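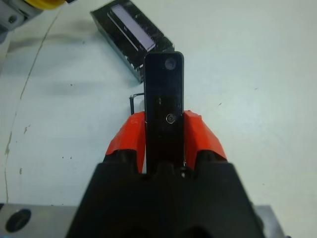 Can an arm take over sorting and kitting small electronic parts yet?

Posted in Workshop and Home Automation by Denise Penrose

I run the repair bench at Dallard, a small firm in Nunside that refurbishes heating controllers. A large part of the working day goes on sorting. Boards come in, the modules and sockets are taken off, and the recovered parts lie on the bench until somebody turns them the right way up and puts them in the correct tray. On a normal day it is up to 400 parts. Most are black plastic, some have leads, and they arrive at any angle.

I have been asked for a view on whether a bench-top arm with a two-finger gripper and a wrist camera could do this by next November. The job would be:

Find a part on a light-coloured bench top.
Pick it up without marking it or bending a lead.
Decide which type it is.
Place it in a tray pocket, label side up.

There is no conveyor and we do not want to build one. The arm would share the bench with a person, though not at the same time. A supplier quoted for a Clirora arm and said the sorting was "a solved problem", but would not put a cycle time in writing. I am not a programmer. One of our technicians can write simple scripts.

What I would like to know is which of the four steps work reliably now, which do not, and what it costs in staff time to keep such a thing going. I would also be interested to hear from anyone who has tried something similar at home, as the parts are no bigger than what people keep in kitchen drawers.

Roland Nuttall

Your four steps are not equally difficult and should be costed separately.

Finding the part. Works now. A dark part on a pale matte surface is close to the best case for a camera. The usual trouble comes from the surface. Cracks, seams, stains and specks all produce dark marks, and thin ones get reported as wires or leads. Software can be trained to ignore them, but a replacement bench mat is cheaper. Shadow from the arm itself is the other source of false detections. Fix the lighting and do not let people move it.

Picking it up. Works for rectangular bodies lying flat with clear space on both sides. Does not work dependably for parts touching each other, and is poor for anything thin. A bent piece of wire lying on a hard surface gives two parallel fingers very little to close on. Soft or compliant pads help with body parts and make little difference with wire. Leave loose leads and cable offcuts to a person, or sweep them off before the arm starts.

Remember too that the gripper blocks its own camera. On a wrist mounting the fingers take up a good share of the view, and in the last part of the approach they can cover one end of the thing being picked. Common practice is to take a picture from higher up, work out the position, and descend on that. If the part shifts during the descent you will miss. A second camera, fixed above the bench, deals with most of this.

Identifying it. Works if the types differ in outline or size. If they differ only in printed markings, expect trouble with used stock, because scuffs and dust look much like print at low resolution. You need a still, well-lit view from directly above, so in practice the arm must carry the part to a reading station. Allow for that in the cycle.

Placing it label side up. This is the weak step. A part that lands label down has to be turned over, and turning a small part over with one gripper means putting it down against an edge and picking it up again. It can be done. I set up a cell which did it for relay bases and it took longer than the other three steps together. If you can accept parts either way up in the tray, do so and have a person turn them in a batch.

On cycle time, my cell ran at 40 parts an hour including re-tries. Your own figure will depend mainly on how often parts are touching. Work out your daily load against that before you go any further. At 400 parts it does not fit in a shift, though it may fit in a day and a night if you are content to let it run unattended. I would not be in the first year.

On "solved": ask the supplier to run 245 of your own parts, taken from the bench without selection, and to report drops, wrong pockets and damaged leads separately. Pay for the trial if necessary. If they offer to use their own sample parts, decline.

Subira Mrema

I agree with most of the above but would put the staff time higher than people expect. We had an arm on a similar job at my last place for 2 years. The picking was acceptable. What took the hours:

Finger screws working loose. Check them at the start of every shift. It is a small socket screw in most designs and a loose one shows up as poor placement long before anyone notices the finger moving.

Pads. Printed or cast pads pick up grit and the grip changes. Wipe daily, keep a spare pair, and write down the date they were changed.

Calibration. Anyone who leans on the camera bracket has moved it. Ours was re-checked at seven in the morning and again after lunch.

New part types. Each one needed samples, pictures and a test run. Your technician with simple scripts can manage this if the software has a proper teaching screen. Ask to see that screen before you see the arm.

I did not find a wrist camera alone was a serious handicap, for what it is worth. With flat parts spaced well apart the high view was good enough and we never fitted the overhead one. Roland's parts may have been less tidy than ours.

Also look at a vibrating feeder, even though you said no conveyor. It sits on the bench and separates the parts. We used an Ahonen unit on loan and touching parts stopped being the main cause of failure. It was noisy and the lead-bearing parts tangled in it, so those still went by hand.

Leanne Pearce

Only a home user so take this as you like. I tried a cheap arm for sorting screws and bits out of a drawer. It was all right with big dark things on a white tray and hopeless with small shiny ones. It also pushed things along the table when it came down slightly off. I went back to doing it by hand in the evening. Would not buy one for the house for this yet.

Comment from Denise Penrose

Thank you all. I have asked the supplier for the run of 245 parts and have told them we will choose the parts. We have also agreed to drop the label side up requirement for the trial. Subira, was the feeder adjustable enough for mixed sizes, or did you have to sort by size first?

Comment from Subira Mrema

Two size groups, separated by hand with a coarse sieve. The amplitude needed changing between the groups, by a dial on the front.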